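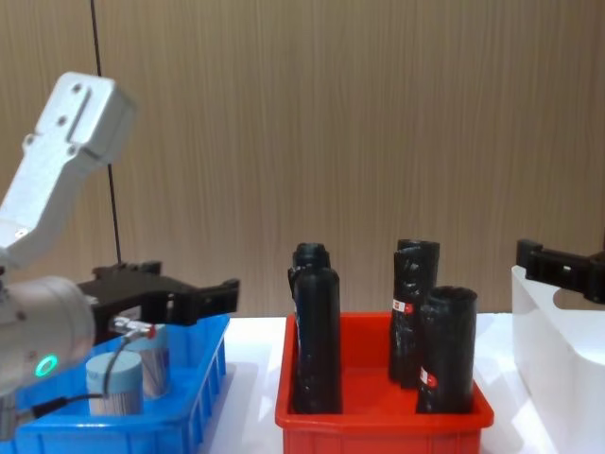
Domirine demonstration project: progress report to the Evis fund

Prepared by Ilze Mockus, Sep 26, 2022

This report covers the work done since our last submission in June. It deals mainly with the collection of demonstrations for the bin-to-bin sorting task, which is the second of the tasks in the agreed plan. Spending is set out in the separate finance return.

Where we are

We have now recorded 2,044 usable demonstrations. A usable demonstration is one complete move of a single object from one bin to another, with both arm positions, both gripper positions and all camera streams saved without a gap. Recordings that failed the gap check have been kept in a separate folder and are not in the total.

The demonstrations were given by 6 operators. All of them had the same induction, which takes one morning and ends with a short supervised session. Two of the operators had never moved a robot before. Their early recordings are slow, but we have left them in, as the plan asks for a spread of skill.

The objects are ordinary household and shop goods. There are 17 in the present set, among them bottles, rolls of bags and small tubs. The bins are plain plastic ones in strong colours, which makes it easy to tell an operator which bin is meant without pointing. Objects are stood upright at the start of each run unless the run sheet says otherwise.

How the task is shown

We use two methods. In the first, the operator holds the arm by the wrist and leads it through the move, opening and closing the gripper with a foot switch. In the second, the operator sits away from the table and drives both arms with a pair of hand controllers.

Leading by hand was quicker to learn and gave gentler contact with the objects. Its weak point is the camera record. The operator's hands and sleeves are in view for much of the run, and the software team at Ilen found that the trained model paid attention to them. We tried plain grey sleeves for a fortnight and it made little difference.

Remote control keeps people out of the picture. It is harder work. Operators told us they could not judge how far the fingers were above the rim of a bin, and several approached too low and knocked the side. We moved the operator's seat closer to the table and added a second view on the screen, taken from the side. Knocks are now rare enough that we have stopped logging them on paper and simply mark them in the file.

After a trial of both methods we decided to use remote control for all full runs from now on. Leading by hand is kept for the start positions, where it saves a good deal of time, and for teaching new operators how the joints move.

Problems met

Rolls of bags have been the hardest objects. They are soft at the ends and firm in the middle, and the outer layer can slip against the ones beneath. If the gripper closes near the top, the roll tends to tilt as it is lifted. Operators now aim for the middle of the roll wherever the neighbouring object leaves room for the fingers. When two rolls stand close together the usual approach is to come in from above with the fingers across the gap.

Dark, shiny objects gave poor depth readings. We lowered the room lights and turned one lamp towards the wall, and this helped with bottles. It did not help with black film or wrapping. Jankauskaitė, who supply the depth cameras, have lent us a different unit to try and we expect to fit it next month.

Cables are a continuing nuisance. One arm caught its own gripper cable during a wide turn and pulled the connector loose. The connector was replaced the same day. We have since shortened the reach allowed on that side and the operators check the cable by eye before each run. A proper cable guide has been ordered.

We also lost several days to a fault in the clock that keeps the two arms and the cameras in step. The recordings looked right when played back, but the gripper position lagged behind the picture. The fault was traced to a software update and the update was removed. Every recording made in that period was thrown out and done again.

First results from training

Ilen trained a first model on the recordings made up to the end of the summer. It was tested on rigid tubs and bottles only. It picked up tubs dependably and placed them in the correct bin. With bottles it often gripped the neck, which most of our operators had also done, so this should be seen as a matter of instruction and not as a fault in the model. The run sheet now tells operators to grip below the shoulder of the bottle.

The model does badly after a missed grasp. It carries on to the second bin with nothing in the fingers. We had very few demonstrations of a miss followed by a second attempt, as operators usually stopped the run and began again. They have been asked to carry on and recover instead, and these runs are marked so that they can be weighed separately.

Changes to the plan

We ask the fund to agree to two changes. The first is to drop the comparison of hand-led and remote runs on the third task, now that the choice has been made. The second is to use the operator time freed in this way on recovery runs. Neither change affects the total budget or the end date.

Work for the next period

- Fit and test the loaned depth camera
- Fit the cable guide on both arms
- Record recovery runs for every object in the set
- Start trials with both arms working in turn on the same bin
- Send the second batch of recordings to Ilen

The written guide for operators is in draft. It will be sent with the next report, along with the revised run sheets.

2 comments
6 shares

Related items
Domirine: progress report, June
Operator induction notes
Choosing objects for the sorting task
Ilen: notes on the first training run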